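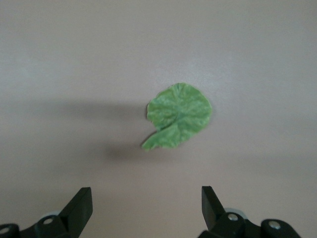

Unit 4 — leaf shape, margin, veins. Bring your hand lens and the key (the stapled one, not the old sheet). Today is about describing one leaf well enough that somebody else could pick it out of a tray. Start with outline, then margin, then veins, then surface, always in that order, the key assumes it. A wrinkled green leaf with a softly scalloped edge and veins spreading out from one point gets you through the first three lines: roundish outline, scalloped margin, palmate veins. Notice that the point the veins come from isn't in the middle of the blade. Write down where it is. People lose marks on this every October.

Outline
Look at the whole blade first, ignore folds. Round, oval, kidney, heart, lance. If you can't choose between two write both with a slash. "Round/kidney" is a fine answer. "Leaf shaped" is not.
A folded lobe changes the outline you see. Flatten it gently with a finger, draw again. Keep both drawings.

Margin
Entire — smooth all the way
Toothed — points, like a saw (check which way they lean)
Scalloped — rounded bumps, no points. The book says crenate, either word ok on the test
Lobed — bigger cuts going in toward the middle
A leaf can be lobed AND scalloped. Crimped edges are hard to read, so check a flat stretch before you decide.

Veins
Palmate = several main veins from one point, fingers from a palm.
Pinnate = one midrib, side veins coming off it like a feather.
Parallel = grasses, lilies, you know these already.
Turn the leaf over if the top is too puckered to see. Veins usually stand out more on the underside.

Surface
Smooth, hairy, waxy, wrinkled. Wrinkled (rugose) means the blade bulges up between the veins. That is a feature. Wilting is a condition, goes under Notes. They get mixed up alot. Color: one main color plus where it changes, e.g. lighter on the raised parts, darker in creases. No "nice green".

Drawing
Pencil only. Outline at least half the page. Scale bar. No shading — a shadow makes a leaf look thicker than it is, and tells us nothing about the plant. Label lines straight, not crossing, done with a ruler.

Lab task, 60 minutes
Work in pairs, 2 leaves per pair from the trays. Describe one each without showing your partner, swap sheets, find the leaf. If your partner picks the wrong one the description needs fixing, so fix it and wirte what you changed in the right hand column. Hand in both versions.

Reading: Nigatu reader, p. 47, then the vein plates on p. 166. Skip the part on compound leaves, that's next unit.

Questions to Chaltu Tekleab in lab or Tsegereda Jemal after lecture. Trays go back on the cold shelf when you're done, lids on.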